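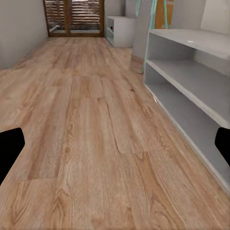

View from the gripper camera in the simulator, narrow room with the louvered door, gripper open.

Derkine room pack: is the paid version worth it for a small mobile arm?

Posted by pirvu_workshop in Simulation and Training

Hello all. I am preparing a small mobile arm for fetching things in homes, and before I let it drive in a real apartment I want to practice in simulation. I tried the trial of the Derkine room pack and the capture is from there. The floor looks very good to me, with strong grain and some shine, but I have two doubts.

First, the full pack costs 1,290 and I do not know if the other rooms have the same quality. Second, my detector takes the long dark line in the floor board for a cable, and then the planner goes around it. Is this a fault of the pack, or of my detector? The shelves of the white unit beside the floor are empty, so I also want to know if I can put my own objects in them.

wokcombe_lab
We have used the full pack since October. The quality is not the same in all rooms. The corridors and living rooms are good, the kitchens are weaker and the drawers there do not open. For your cable problem I would blame the detector. Real wood floors have splits and dark seams too, so please do not remove the line. In our case we made 331 extra captures with the floor texture changed and the lights moved, trained again, and the false cables became rare. Keep some real cables in the training set, otherwise it learns to ignore them also.
Own objects are possible. Import the mesh, set the mass by hand (the default is much too heavy) and drop it from a small height above the shelf.

gripfan60
too expensive. take the Prarketik one, it is free

slowplanner
Prarketik is free only for the first 60 captures per day, after this you pay. I tested both. Prarketik loads faster, but its floors are one flat color, and a detector trained there was confused by my real parquet. If you only test the driving, it is enough. If you train from the gripper camera, I would pay for Derkine. Ask them for the single room license before you buy everything, it is not shown on the price page but they gave it to me by email.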